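Turnavby Music Forum > Scoring & Arranging > Strings: live players or samples for a short film?
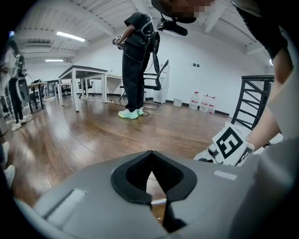
Gray housing, black V-shaped opening, wooden floor underneath

grukar_keys wrote:
Hello everyone, hope September is treating you kindly. I'm writing the music for a short called Lusia, my second one with the same director, and I've got myself into a knot over the strings. The main cue is slow and very exposed, 233 bars if you count the reprise (I know, I know, it's long for a short), and I mocked the whole thing up with samples. The director loves the mockup. I like it fine until bar 100, where the violas take the tune, and then all I hear is a keyboard. There's money for 2 players for one afternoon and that's it. Would you spend it, or leave well enough alone and put the money into the mix?

slowbow wrote:
Spend it, spend it, spend it! I play viola, so take that with whatever salt you like, but even one real player on top of a sampled section changes how the whole thing breathes. We did this on a little project called Gil last year, one violin and one cello doubling the top and bottom lines, and people kept asking me which orchestra it was. Print big, clear parts with the bowings already in, and please give your players a page turn they can manage.

Marimba Aunt wrote:
I'm going to disagree, in a friendly way. I've heard plenty of scores where a solo violin sits on top of samples and it just sounds like a solo violin standing in front of a cardboard orchestra. If the writing is slow and exposed, that gets worse. I would thin the arrangement until the two players can carry it by themselves, or stay with the samples all the way through. Mixing them is the hardest of the three.

slowbow wrote:
Well, it depends a lot on the room, doesn't it? Ours was recorded fairly close and then we fed everything into the same reverb, samples included. And we did each line several times with the player shifting the chair between takes. I do agree about thinning it out at the viola tune, though. Most of us write too many notes under a viola and then wonder where it went.

grukar_keys wrote:
Oh, this is so helpful, thank you both. I took the second violins out from bar 100 onward this evening and dropped the basses to long pedal notes, and already the tune is easier to follow. I'm leaning toward viola and cello for the session now, no violin at all. Is that crazy?

Marimba Aunt wrote:
Not a bit crazy, I'd much sooner hear that! Keep the sampled violins quiet and high and let them be a sort of haze. I still think you should try it once with the samples muted completely, just so you know what you've got.

tapedeck_pete wrote:
Coming from the mixing side: book the players, but record a few minutes of the empty room while you're there. It makes the edits so much easier to hide. And get the tempo map settled with the director before anybody picks up a bow.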